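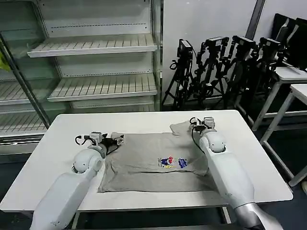 홈 | 작업 노트 | 악기 | 녹음 | 링크

작업 노트: 풍금 수리와 찬송 반주 녹음 준비
3월, 오후 늦게 시작

인쇄하기 | 이메일로 보내기

드디어 Clollow 풍금 뒤판을 열었다! 예배당 창고에서 오래 묵은 발풍금인데, 생각보다 속이 훨씬 깨끗하다. 리드에 먼지가 꽤 앉기는 했어도 녹은 거의 없고, 풀무 천도 모서리 두 군데만 빼면 멀쩡하다. 처음 페달을 밟았을 때 나던 쉭쉭 소리는 그 모서리에서 새는 바람이었다.

순서대로 적어 둔다.

1) 풀무
모서리 두 군데에 얇은 가죽을 덧댔다. 아교는 묽게 한 번, 마르면 다시 한 번. 처음에 너무 되직하게 발라서 가죽이 울었고, 떼어 내고 다시 했다. 다음에 손대는 사람은 꼭 묽게 시작할 것. 붙인 뒤 풀무를 가득 채우고 손을 뗐더니 80초를 버텼다. 수리 전에는 몇 번 밟아도 금방 푹 꺼졌으니까 이 정도면 정말 신난다.

2) 리드
소리 안 나는 건반이 모두 5개였다. 네 개는 리드 혀 밑에 낀 먼지 때문이라 종이 한 장 밀어 넣고 붓으로 털어 주니 바로 살아났다. 남은 하나(가운데 도 위의 라)는 혀가 살짝 들려 있어서 아주 조금씩 눌러 맞췄다. 이건 급하게 하면 부러진다. 누르고 끼우고 불어 보고, 또 빼고. 한참 걸렸는데 첫 소리가 툭 하고 나올 때는 혼자 박수를 쳤다.

3) 조율
전체가 피아노보다 조금 낮다. 다 올릴까 하다가 그만뒀다. 풍금끼리 혼자 있을 때는 음정이 참 예쁘고, 특히 아래쪽 화음이 따뜻하다. 튀는 음만 골라 옆 음에 맞췄다. 다만 피아노와 같이 치는 곡은 이대로는 못 한다. Flisgate 모임 곡목에서 두 대가 겹치는 찬송은 순서를 나누어, 앞 절은 풍금만, 뒷절은 피아노만 가는 쪽으로 편곡을 고쳐 보는 중.

4) 편곡 메모
느린 찬송은 왼손 옥타브를 빼고 단음으로 길게 끄는 게 훨씬 낫다. 풍금은 소리가 줄지 않으니까 피아노처럼 다시 칠 필요가 없다. 당연한 얘긴데 막상 치다 보면 손이 자꾸 움직인다. 후렴 들어가기 전에 한 박 숨을 비우는 것도 꼭 넣자. 회중이 숨을 쉬어야 노래가 산다. 어릴 때 어깨너머로 반주를 배울 때도 제일 많이 들은 말이 "너도 같이 불러라"였는데, 요즘 그 말을 다시 떠올리며 친다. 입으로 가사를 따라가면 손이 저절로 느긋해진다.

5) 시험 녹음
마이크 한 쌍을 풍금 뒤쪽에 두었더니 페달 삐걱거리는 소리가 노래보다 컸다. 앞쪽 위로 옮기고 100Hz 아래를 깎으니 발소리가 많이 줄었다. 그래도 조금은 남는다. 나는 이 정도 삐걱임은 남겨 두고 싶다. 들어 보면 사람이 앉아서 밟고 있는 느낌이 나서 좋다. 의견 있으면 여백에 적어 주길.

Jernard 리듬 상자도 잠깐 물려 봤는데 이건 안 되겠다. 풍금은 소리가 늦게 일어나서 박자마다 반 발짝씩 밀린다. 메트로놈 없이 그냥 노래 속도로 가는 걸로 정했다.

남은 일
- 오른쪽 무릎 레버 용수철 (너무 뻑뻑함, 약한 걸로 바꿔 보기)
- 보면대 경첩 나사 하나 없음
- Seol 합창 쪽에 보낼 악보, 반음 내린 판으로 다시 뽑기
- 페달 축에 왁스. 기름은 쓰지 말 것, 천에 밴다
- 스톱 이름표 글씨가 흐린데, 덧쓰지 말고 그대로 두기

저녁에 불 끄기 전에 한 곡 더 쳤다. 아까 살린 라가 마지막 화음 한가운데서 또렷하게 울렸다. 내일은 용수철부터.

댓글

풀무지기: 80초면 대단하네요! 저희 집 풍금은 아교 대신 다른 풀을 썼다가 여름에 다 떨어졌어요. 가죽은 어느 정도 두께로 쓰셨나요?

알토둘째줄: 한 박 비우는 거 찬성이요. 지난번 연습 때 후렴에서 숨 찰 뻔했습니다 ㅎㅎ

밤노래: 삐걱 소리 남겨 주세요. 할머니 댁에서 듣던 소리라 저는 그게 있어야 풍금 같아요.

작성자: 풀무지기 님, 두께는 재지 않았고 장갑 만드는 얇은 양가죽 자투리예요. 손으로 접었을 때 힘없이 접히는 정도면 됩니다. 녹음은 용수철 갈고 나서 올릴게요!

이전 글 | 다음 글 | 목록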